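Skerkitville library gets its long tables back, and the reading room is full again

November 2025

The big reading room at the Skerkitville public library is open again, and if you haven't been by yet, go! It had been closed since May, when a slow leak above the local history shelves finally brought down a piece of ceiling the size of a door. No one was hurt, the books were mostly fine, and the room has come out of it looking better than it has in decades.

A good crowd was waiting on the steps when the doors opened for the first morning. By lunchtime there were kids on the window seats, a chess game going near the radiators, and a line at the desk for new cards that reached back to the coat hooks. The desk staff ran out of blank cards and had to borrow a box from the Temov branch across the river.

The ceiling was the big job, of course. The old plaster had been patched so many times that the crew from Bayram decided to take down the whole east half and start over. They kept the molding, which came off in long sections and spent the summer on racks in the basement. It is back up now and you would have to know where to look to find the joins. The roof above it has new flashing, new gutters and a proper drain, so the next heavy rain should go where it's supposed to.

The lights are new too. Anyone who tried to read the small print on a county map in the old room will remember the buzzing tubes and the greenish glow. Those are gone. The new lamps hang lower, they are quiet, and they can be turned down in the evening for talks and film nights.

Then there are the tables. The library had long promised that the originals would be replaced only if they could not be saved, and three of them could not. The water had got into the joints and the tops had split from end to end. The replacements were built by Rinari, a furniture shop out on the mill road, and they are pale, smooth and very long. The shop left the wood its natural color, and the whole room feels lighter for it.
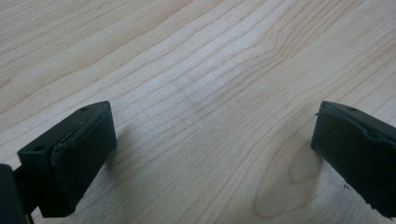
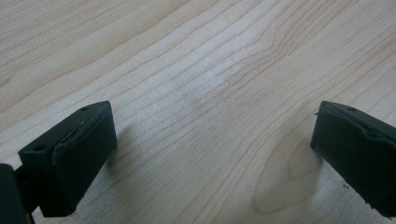 Abílio Macedo, who has run the reading room for 10 years, spent most of the closure working out of a former shoe store on Main Street. The temporary branch had one public computer, a single shelf of new fiction and a back room where the story hour met in two shifts. He says people were patient, but they missed the space.

"You can lend books out of anything," Macedo said. "We did it out of a shoe store. But people kept asking me where they could go and just sit for the afternoon, and I didn't have a good answer. Now I do."

He is especially happy about the local history section, which took the worst of the leak and has been moved to the dry side of the room. The newspapers are in new boxes, the family files have been sorted by last name for the first time, and the town maps can finally be spread out flat without somebody holding down the corners. Two of those maps had been missing from the catalog for so long that the staff assumed they were lost. They were behind a cabinet, rolled up inside a third.

The maps are a treat, by the way. One shows the river before the bend was straightened, with the ferry landing about where the hardware store parking lot is now. The other is a hand-colored plan of the fairgrounds with every stall labeled, down to the pie tent. Both can be seen by asking at the desk, and copies will go up in the entry hall once they've been framed.

The children's corner has grown as well. It took over the space where the card catalog used to stand, and it has a low shelf all the way around, so small readers can pull things out for themselves (and they do, by the armload). Story hour has gone back to one shift, with room for strollers along the wall. The craft cupboard is open after school, and the library would be glad of clean egg cartons, yarn ends and old wrapping paper.

Hours are longer than they used to be. The reading room now stays open until nine on weeknights, which should be good news for students at the community college and for anyone who works days. Quiet hours run until noon. After that, talking at a normal level is fine - the chess players asked for this to be put in writing, and it has been.

There is a small show of photographs in the hall by the elevator, taken during the repairs. It includes a fine one of the bare rafters with the morning sun coming through the tarp, and a series of the molding being numbered in chalk before it came down. The show will stay up through the winter.

Money for the work came from the town's building fund, the insurance settlement and a string of local benefits that included a pancake breakfast, a used book sale and a very loud evening of fiddle music at the grange. A seat in the front row at that one went for $125, and the buyer gave it away to the oldest card holder in the building. She danced.

A few things are still to be done. The side door sticks and will be rehung, the clock over the fireplace is out being cleaned, and the outside book drop has to be emptied by hand until a new bin arrives. Until then, please don't leave large bags of returns on the steps overnight, especially with snow on the way. The desk will gladly take them during open hours, and there are no late fees on anything that was checked out before the closure.

Evening talks start again next month with a program on old river ferries, with both of the rediscovered maps out for people to look at. Seats are free and there is no need to sign up. Coffee will be served in the hall, and the library asks that cups stay out there and away from the maps.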